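3.2 Folding of quilted outerwear

Padded jackets were the slow items in the household folding study. Shirts and towels settled within the first few sessions at the Flesdale site, quilted items did not. Air sits in the panels, the shell slides on itself, and a fold that looks finished opens up again once the hand is lifted. We therefore treat them apart from the flat laundry in Section 3.1.

Surface was a bed or anything bed-like, covered. No hard table for this group. A soft base lets the jacket sink a little and the sleeves can be tucked under without dragging the whole thing along. Contrast between garment and cover matters too, for the later marking of outlines (Fig. 4a, maroon jacket on a pink printed cloth). 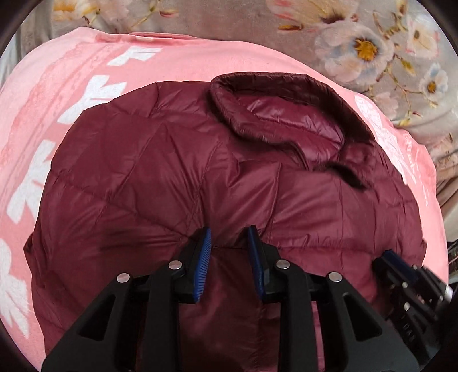 Kandpal objected to the soft base when an early draft went round: a mattress hides half the errors, the fold sinks in and looks flatter then it is, and any height you measure there is worthless. Fair point. Heights were dropped from the main results and we report outline only. A few pressed heights from a hard floor are kept in the appendix, for anyone who wants them.

Procedure, short version. Spread jacket, smooth from the collar down, sleeves in, sides to the middle, then bottom hem up to the collar. Press out air between steps – palm or forearm, whichever the person prefered. Limit of 80 seconds per item, 9 items per session. Collars were left as they fell. A stand-up collar resists folding, and pushing it flat tended to bring the shoulders up with it.

Seams turned out to be the useful guide. Where a fold line ran along a stitched seam it held. Where it crossed a padded panel it sprang back, sometimes the whole way. Bedding with the same kind of fill was scored on the same sheet, with size as the only extra column.

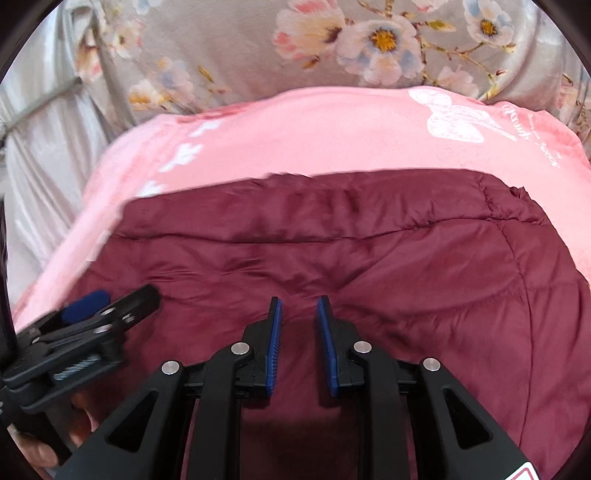

Scoring was done on outlines, 600 in total after unusable ones were removed. Each got a grade for straightness of edges and one for overlap of the two sides. No grade for neatness overall, we tried that in September and the scorers could not agree on what it meant. Bumps along an edge counted as one fault each, no matter how big. Rounded upper edges were not counted as faults – most padded garments have them even when folded well.

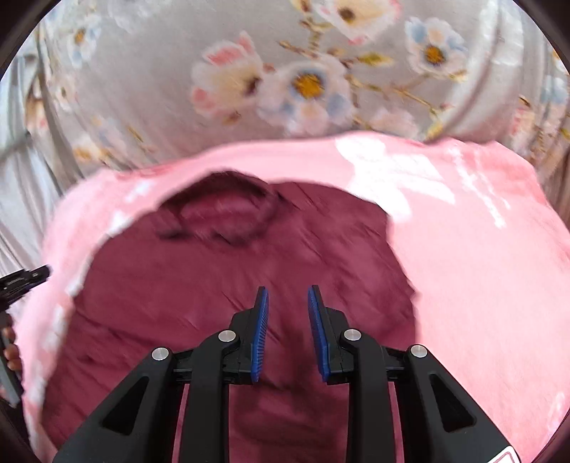
Disagreements between scorers went to a second pass, 19 outlines altogether. Nearly all of these concerned the overlap grade, where a sleeve had slipped and it was unclear if the side panel or the sleeve formed the edge. In such cases the sleeve was taken as the edge. Hoods gave trouble as well and are handled in Section 3.3, together with belts and loose cords.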